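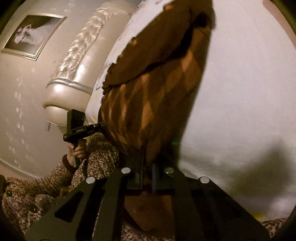 2/23/25

Second week with the Ladico hand-held grippers, on trial from Jorier. Did cloth in the bedroom today, one gripper in each hand. Thin shirts are still hard. The brown knit is easier because the jaws get a proper bite on it. My wrists hurt after 10 minutes, so I took breaks of 5.

Nhàn Tô called from the Barstead office about the price. It's 804 for the pair, with up to 9 months of support. I said the handles need to be lighter before I'd pay that. She'll ask.

Charged both sets before supper. Towels tomorrow, then the pillowcases if there's time.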